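**Gimomix – Bellis cell, inspection after fault stop**
Thursday, March 24, 2022

The cell stopped on a force limit during drive removal, at cycle 1,135. Work is on an open desktop tower, side panel off.

- [x] Emergency stop tested
- [x] Worktable secure
- [ ] Force limit – set to 200, sheet says lower. Rasteck to confirm. 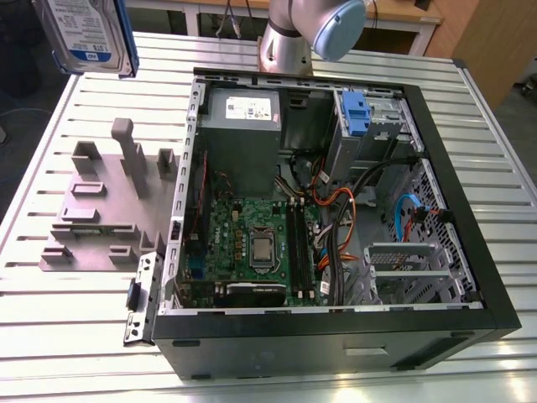 - [x] Fixture plate fixed to table
- [ ] Cable clearance – loose cables inside the case must be kept away from the fingers. Open.
- [x] Fault log saved (code 804)

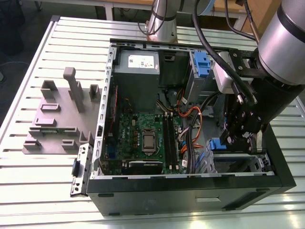

*Item 7: gripper reaching toward the lower blue clip and drive bay.*

- [ ] Gripper approach – reduced speed only until item 5 is closed.

The cell is not released for unattended running. Next inspection in May.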